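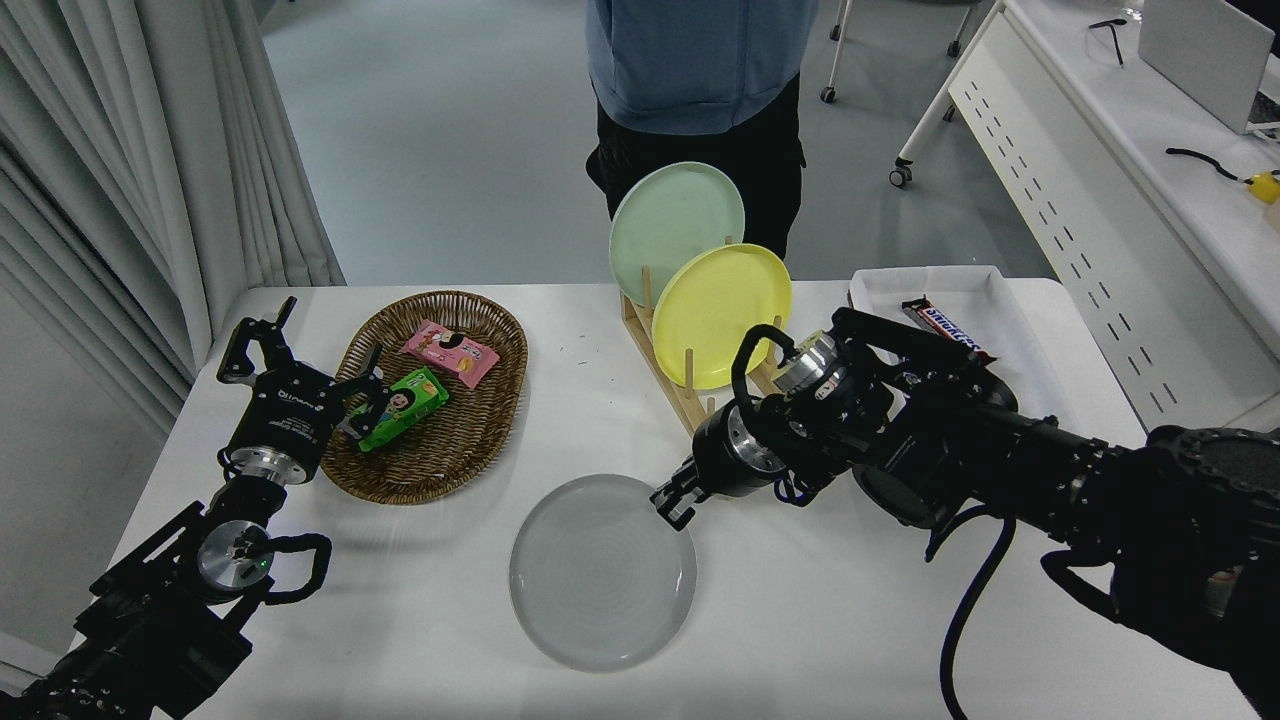 The plates and the snack basket, both arms out.

Feb 2, 2025

My shoulders ache tonight, and all I did was put plates in a rack! Well, the arms did it, but every bit of it came through my hands first. Merike has us down for 135 runs of the plate task before we go anywhere near the snacks, and I got through a good stretch of them (I stopped looking at the tally after lunch, it only makes me fret).

The funny thing is how long it takes to slow down. At home I'd toss a plate in the rack without a thought, and now I have to think about which way the wrist should turn before I even close the fingers. Ekrem says my runs are tidy but I dither at the pegs, and if I dither, it will learn to dither too. He's right, bless him. So this afternoon I tried breathing out on every reach, and that did help a bit.

Zoriana wants the green snack and the pink one moved around the basket between runs, so we don't teach it one spot by heart. I must remember to tell Tarmo. He takes over the controls in the morning and I'm on notes, with a cushion for my back.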